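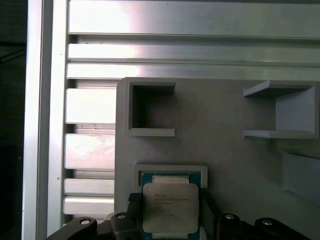 Why do built-up districts stay warmer at night than the countryside around them?

Roofs, walls and pavement store heat during the day and release it slowly after sunset, while planted ground stores less and cools faster.

Urban Climate and Planting, Unit 5
Handout revised Jul 5, 2024

Terms for this unit

Surface temperature is the temperature of the roof, road or lawn itself. Air temperature is measured in shade, usually at head height or a little above. The two can differ a great deal on a sunny afternoon, and many newspaper maps of "hot" neighborhoods show the first while the text talks about the second. Check which one you are reading.

Canopy cover is the share of ground hidden by tree crowns when seen from overhead. It says nothing about the health or age of the trees.

How trees cool a street

Shade comes first. A crown over asphalt keeps sunlight from reaching the surface, so there is less stored heat to give back in the evening. Evaporation from leaves also takes heat out of the air, but it depends on water in the soil. A tree in a small pit with compacted soil may close its leaf pores by early afternoon in August and do little beyond casting shade.

Very dense crowns over a narrow street can hold warm air and exhaust near the ground at night. Spacing matters as much as the number of trees.

Case: the Pavum district

Pavum is a former freight area, now mostly housing. The Hustance project recorded air temperature at 46 fixed points there over one summer and mapped 1179 street trees. The points were split among courtyards, wide streets, narrow streets and the park at Feltico.

Main results to know:
The park was cooler than the streets at every hour after sunset.
The cooling reached only a short way past the park edge, and less far where a continuous row of buildings faced the park.
Young plantings made no measurable difference to air temperature.
Courtyards with open soil cooled faster than paved courtyards with the same canopy cover.

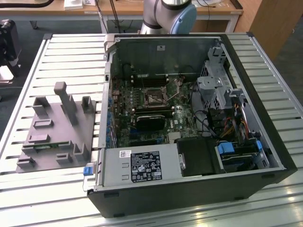

Desktop computer with its side panel removed.

The household survey

A questionnaire went to residents of the same streets, and 492 were returned. People were asked where they go on hot evenings and what keeps them from going elsewhere. Lack of seating and poor lighting came up more often than distance. Older residents favored their own courtyards over the park.

The Rostami reading in your packet argues that comfort surveys and sensor data should be collected in the same week. Note the objection raised in its last section: people who stay home during a heat wave are easier to reach, and this tilts the sample.

For next class

Read the Rostami chapter. Bring a sketch map of one block you know, with paved ground, open soil and tree crowns marked separately. Write one paragraph on where you would put a sensor on that block and what would make its readings misleading.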